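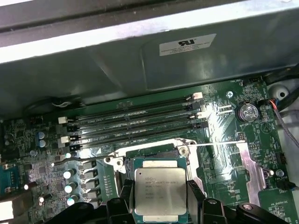
JUSAVVILLE, Friday, October 6, 2006

How Does a Computer Remember?

You know your own birthday. You know the way from your bed to the kitchen, even in the dark. You know the words of a song you learned when you were very small. All of this is kept somewhere inside your head, and you can take it out when you need it.

A computer also has to remember things. It remembers the drawing you made, the letter you are typing and the place on the screen where your mouse arrow is. But a computer does not remember in the same way as you do. In this page we will look at how it does this work, and you will need only a pencil, some paper and a few coins to follow.

Two kinds of memory

Imagine that you are doing your homework. You have a desk and you have a bookcase. On the desk you put the things you are using now: the math book, the notebook, an eraser. In the bookcase you keep all the other books.

The desk is small, but everything on it is close to your hand. The bookcase is big, but you have to stand up, walk to it, find the right book and come back. If you had to do this for each word you read, you would never finish your homework!

A computer has a desk and a bookcase too. The desk is called RAM. These letters mean "random access memory." The words "random access" tell us that the computer can reach any place in it directly, without starting at the beginning and going through everything one by one. The bookcase is usually the hard disk. It keeps your games, your pictures and your school reports for a long time.

When you open a drawing, the computer takes it from the bookcase and puts a copy on the desk. When you change the color of the sky in your drawing, only the copy on the desk is changed. When you click on "Save," the computer carries the new drawing back to the bookcase.

Why you can lose your work

The desk in your room stays the same when you turn off the lamp. The computer's desk is different. RAM needs electricity all the time to hold what is on it. If the electricity stops, the desk is wiped clean in a very short time.

Maybe this has happened to you. You wrote a long story, there was a storm, the lights went out, and the story was gone. The bookcase was fine, but you had not yet put the story there. So please save often. Our family computer is old, and in my house we save after each page.

The memory slots

RAM is made of small black chips, and the chips sit on a thin, narrow board. People call this board a memory module, or a stick of memory. One long side of it has a row of metal contacts. This side goes down into a long slot on the motherboard, which is the big board where the main parts of the computer are joined together.

Many computers have slots called DIMM slots. At the ends of such a slot there are often little latches. When the stick is pushed in properly, the latches hold it so it cannot move. On some boards the latches have different colors, black and white for example. The colors can help a person choose which sticks should go together, but each maker has its own rules, and the right answer is in the book that comes with the computer.

A slot without a stick does nothing. It only waits. A computer may work well with some slots empty, but it needs at least some memory to start. With no desk at all, it has no place to work.

Only two numbers

Now we come to the part that I like best. What does a computer write on its desk?

We people have ten digits, from 0 to 9, and we have 26 letters in the English alphabet. A computer has only 2 signs. We call them 0 and 1. You can think of them as "off" and "on," like a lamp. One such sign, one 0 or one 1, is called a bit.

With one bit you can answer a question with yes or no. Is it raining? 1 is yes, 0 is no. That does not seem very much. But put two bits next to each other, and you have four messages: 00, 01, 10 and 11. With three bits you have eight messages. Each time you add one more bit, the number of messages doubles. With eight bits you already have 256.

Eight bits together are called a byte. In a simple text, one byte is enough for one letter of English. The word "cat" takes three bytes. The word "elephant" takes eight bytes, even if a real elephant is a great deal bigger than eight cats.

Let us write 17

How can you write the number 17 if you have only 0 and 1? Take a piece of paper and write these numbers in a row, from left to right:

16 8 4 2 1

Each number is double the number on its right side. Now choose which of them you need to make 17. You need the 16 and you need the 1. You do not need the 8, the 4 or the 2. Write 1 under the numbers you need and 0 under the others:

1 0 0 0 1

So 17 in the language of the computer is 10001. This way of writing is called binary.

Try your own age now. If you are nine, you need 8 and 1, so you write 01001. If you are ten, you need 8 and 2, so you write 01010. The zero at the beginning may be left out, as we do with our usual numbers.

For a bigger number you only make the row longer. Write 32 at the left of 16, then 64 at the left of 32, and continue. I tried it with 1,159, which was the number on my train ticket in June. The row has to go up to 1024, and the answer is 10010000111. You can check it if you wish: 1024 and 128 and 4 and 2 and 1.

A game with coins

You can build a small memory at your table. You need eight coins.

Put the coins in a row. The side with a head means 1 and the other side means 0. You now have one byte of memory.

Choose a letter of the alphabet and do not tell your friend which one. Count its place: A is 1, B is 2, C is 3, and so on until Z, which is 26. Write this number in binary with your coins. For a small number, many coins on the left will stay on 0.

Now let your friend read the coins and find the letter. When the letter is found, your friend turns the coins and makes a letter for you. If you are patient, you can send a whole word. My first word was "dog," and I made a mistake in the g.

At the end, push all the coins together in a heap. The letter is gone, and no one can read it again. This is a little like turning off the computer. If you want to keep the letter, first write it on paper. The coins are your desk and the paper is your bookcase.

How many bytes is a story?

Suppose you write a story of 800 letters, and you count the spaces as letters too. In simple text the story needs 800 bytes. For a computer this is very little. A photograph can need thousands of times more, because the computer has to keep the color of every small dot. Music needs a lot of room too, and a film needs even more.

For big amounts we use longer words. A kilobyte is over 800 bytes: it is 1,000 bytes or 1,024 bytes, and people do not always agree which. A megabyte is a thousand or so kilobytes, and a gigabyte is a thousand or so megabytes.

Words to remember

Bit — one 0 or one 1.
Byte — eight bits together.
Binary — writing numbers with only 0 and 1.
RAM — the fast memory where the computer keeps what it is using now.
Hard disk — the place where things stay when the computer is off.
Motherboard — the big board which joins the main parts.

Something to try at home

Write the first letter of your name in binary and put it on the door of your room. Then see who in your family can read it.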